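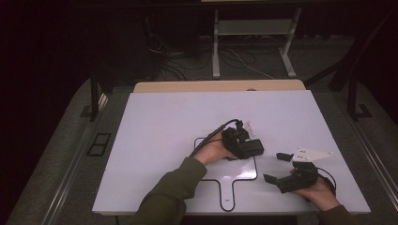
Fri 14 August

Slept badly again, so I gave up and got on the early bus to Terndale with my hair still wet. I had the whole back seat to myself! Ate half a bagel and saved the rest for the walk up the hill, then dropped it at the first crosswalk. Great start.

The plan was the long loop, past the reservoir and down into Firkberg, and I'd been looking forward to it since June. The sign at the trailhead says the top is 3337 feet. My old map says something else, and I've decided to believe whichever one is higher on the days I feel tired. My knees were fine going up (going down is another story, I had to go sideways like a crab for the steep bit by the fence). Blackberries everywhere, mostly sour, and I ate them anyway.

Stopped at the Balaskas bakery in Firkberg and had two of the cheese pies, the ones with the burned corners. They've gone up again. I don't care, I'd pay double.
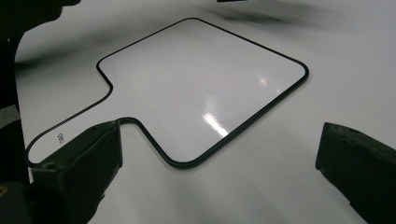
Missed the 4 o'clock bus because I was standing in line for a third pie, so I sat on the wall by the church and read until the next one came. The book is getting slow. Everybody in it keeps writing letters and then not mailing them, and I want to shake them all.

Home by dinner, feet in a bucket, windows open. There's a blister on my left heel the size of a dime and I'm weirdly proud of it. I should really buy new socks before the Zistville trip, the gray ones are done for. Also need to call about the water bill, and get stamps, and find out if the Zistville bus runs on Sundays.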